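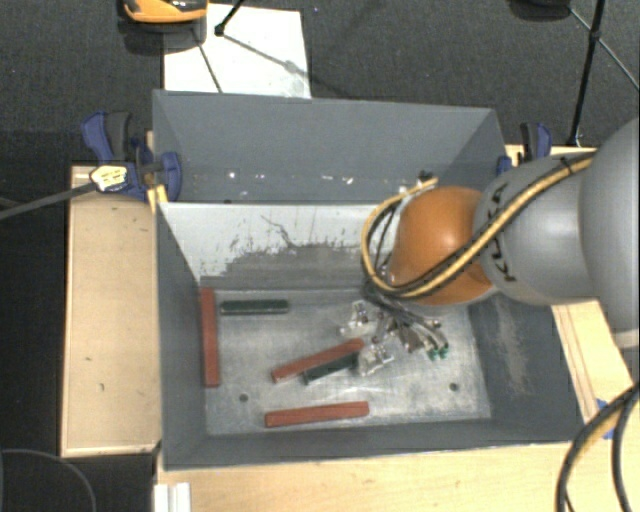 Galvanized planters on a south-facing patio?

totance_tomatoes
Evening all. I've finally talked myself into growing vegetables on the patio this year, after three summers of losing everything to the rabbits, and I keep going back and forth on metal tubs versus cedar. My neighbor swears metal cooks the roots by July. Does anybody here grow in it, and do you line it with anything?

marigoldmoe
Welcome, and good for you! I've had stock tanks out back for 9 years now and wouldn't trade them for the world. Peppers adore the warmth. I put plain cardboard around the inside walls before the soil goes in - it rots down eventually, but by then the plants are big enough to shade the sides themselves.

clay_and_compost
I love you, Moe, but I have to disagree. You garden up in Podden, where a hot day is a sweater day for the rest of us. Down here my lettuce bolted in 3 weeks flat in metal, and the same seed in cedar went on happily until the end of June.

marigoldmoe
Well, lettuce bolts if you look at it funny! But fair enough, I do get the evening breeze off the hill.

perennial_pat
Could you split the difference? Metal for the tomatoes and peppers, wood for the greens. Whatever you choose, please drill more drainage than you think you need. I drowned a lovely rosemary my first year and I'm still a little sore about it.

totance_tomatoes
Oh, that's a nice idea, Pat, thank you. What size holes do you drill?

perennial_pat
Half an inch, with a scrap of window screen over each one to keep the soil in. File the edges smooth before you put your hands anywhere near them.

clay_and_compost
Seconding the screen. And water in the morning, whichever tub you end up with.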